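Skosley cell back at full pace after finger pad change
Dec 21, 2020

The sorting cell at our Skosley site is running at full pace again, and we could not be happier with how the November service went. It had been dropping more small parts than anyone liked, and the fix was done in-house with parts we already had on the shelf.

For those who have not been down to see it, the cell is a single robot arm with a two-finger gripper and a small camera fixed at the wrist. It picks mixed plastic and metal parts out of a shallow tray and passes them to the Srour line for checking. The arm was moved over from Idden last year and has been a favourite stop on site tours ever since.

The trouble began slowly. Flat parts were fine, but anything with a tapered end had started to twist as the fingers closed, and the cell would stop and ask for help. The log showed 3,063 picks between the last two full services, with 13 stops in the final shift alone. That was enough for the day team to book it out and take a proper look.

The pads on the inner faces of the fingers turned out to be the main cause. They take all the pressure of every grip, and they had lost their bite. Both were taken off, the seats behind them were cleaned out with a soft brush, and new pads went on with fresh screws. The job took 2 hours, including a very welcome tea break. The old pads have been kept so we can compare wear next time.

With the pads on, the gripper had to be taught where closed is. The fingers are brought together slowly on a thin steel gauge, the reading is stored, and the arm then goes through a set of test picks. We used the awkward black mouldings for this – if the cell can hold one of those by its narrow end, it can hold nearly anything we send it. It managed 200 test picks in a row without a stop, which got a cheer from the bench.

The camera had some attention too. Its cover was wiped, the bracket screws were checked and the cable was given a little more slack near the wrist, where it had been pulling tight on long reaches. The tray lighting was turned down one step at the same time, and the software is finding the edges of dark parts more quickly as a result.

From now on the pads will be checked every month and changed at the first sign of slipping. A short checklist, put together with our colleagues at Stinar, is in the drawer under the control panel. Please sign and date it each time, and write down which side was looked at first. If the arm stops during a pick, open the fingers from the panel before reaching into the tray – never pull a part out by hand while it is gripped.

Well done to everyone who stayed on to see it through. The next full service is planned for the spring, and anyone who would like to learn the pad change is very welcome to come along.
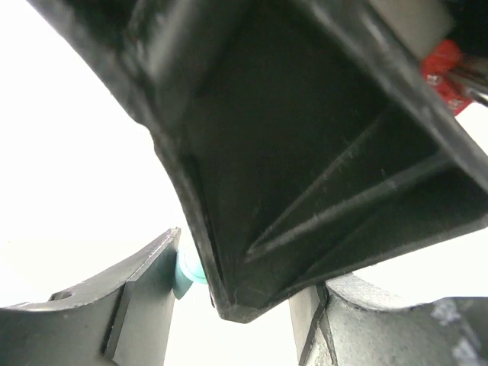 The wrist camera's view of the two gripper fingers, with the narrow end of a scuffed black part between them.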